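Building a Two-Arm Bench Cell in a Shared Workshop
Handout 7, Ewan Pomare

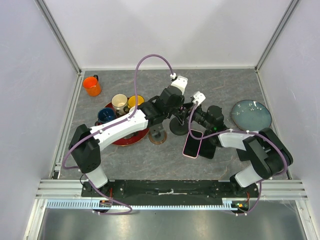 COURSE NOTES / HOME AND SHOP AUTOMATION

Read this before you order parts. Most of the build reports you will find online stop at the first good clip, and a good clip tells you very little.

1. The base
Both arms bolt to one long plate along the front edge of the table. I like this. If the plate shifts, the arms shift together, and the distance between the shoulders stays what you measured. It does nothing for play in the joints, whatever the Jodar build guide says. Check each elbow by hand with the power off.

2. Cables
The weak point of nearly every hobby build. A purple cable looping high over a gripper gives the wrist plenty of slack, and it also gives the other arm something to catch. The slotted duct along the front rail is fine for fixed wiring – it can't help with anything past the shoulder. Run both arms through their full reach at 10 percent speed and watch the cables, not the grippers.

3. What goes on the table
Mugs on a tray, a plate, a phone in a pink case. People choose objects like these because they look like home. Ask harder questions. Does the arm find the handle when it faces the back wall? Does it manage the dark blue mug as well as the yellow one? Keep a phone you care about out of the shared reach area until section 4 is done.

4. Repeat tests
Cameron Whitcombe's rule at Kurside is 1000 cycles before anyone says "reliable." I think that is low, but it beats the three or four tries behind most claims. Log every failure, including the ones you fixed by nudging the object.

5. Enclosure
White walls make detection easier. Expect worse results on an open bench, and say so in your write-up.

For next session: bring your cable sketch and the first page of your failure log. Blank logs will be sent back.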